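Mirkora Questions, Mostly Answered

Mirkora is a desktop program for long, structured documents: service manuals, parts catalogs, the 800-page thing your company ships and hopes will be read. The answers are kept by the people who handle support mail, so the order reflects how often we get asked and how tired we are of it.

Is Mirkora dead?

No. This rumor comes back every September, usually on a forum where the last post was also about whether Mirkora was dead. Version 2 is the current release and it gets fixes. When we have a new one, the download page will say so before the forum does.

Who owns it these days?

Brandão wrote the original and sold it to Karorora, which still does the development. Your old Brandão license key works. Your old Brandão coffee mug is yours to keep.

Can I open files from version 1?

Yes, through File > Import Legacy. Opening them by double-clicking also works, except for books with nested conditional text, which come in with every condition switched on. If your manual suddenly gives instructions for all nine models at once, that's what happened. Close without saving and use the import command.

Can I go back to version 1 afterward?

Only by way of the exchange format, and you'll lose table footnotes and anything you did with the new cross-reference styles. Keep a copy of the original folder. We say this in the manual as well, on page 135, where it has been resting undisturbed.

How big can a book get?

There's no fixed limit. The largest one we test with has 70 chapters and a shared index, and it generates fine on an ordinary office laptop, though you may want to get lunch. Books with many linked graphics slow down long before books with many words do. Turn on Draft Graphics while you're editing and the scrolling gets a lot better.

Why are my graphics gray boxes?

Either Draft Graphics is on (see the last answer, we did this to you) or the links are broken. Mirkora stores graphic links relative to the book file. Move the book without its art folder and it will look for the art in the old place, fail, and draw a box. Use Book > Repair Links and point it at the new folder.

Rendered 3D views can be placed as PNG or TIFF. We don't import model files directly, so export the view you want from your modeling program first.

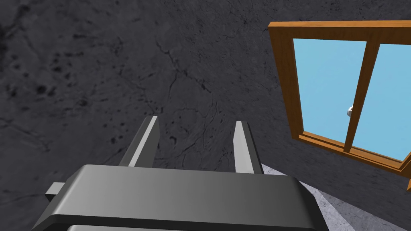 What does the trial leave out?

Nothing. It runs for 30 days with everything switched on, and then it opens your files read-only. Your work isn't held hostage – you can still print it and export it, you just can't fix the typo you'll notice while doing so.

Is there a Mac version?

No. People do run it in a virtual machine and write to us happily about it, and we're glad for them, but we can't help when the fonts go missing.

What is Bisemcombe?

The review add-on. It lets people comment on a chapter in a browser without installing Mirkora, and pulls the comments back into the source as margin notes. It's sold separately. It can't make your engineers send their comments before the deadline, and yes, that has been filed as a feature request. More than once.

How do I report a bug?

Help > Report a Problem attaches the log for you. Please include the smallest file that shows the trouble. If the smallest file is the whole book, send the whole book, and tell us which page to look at.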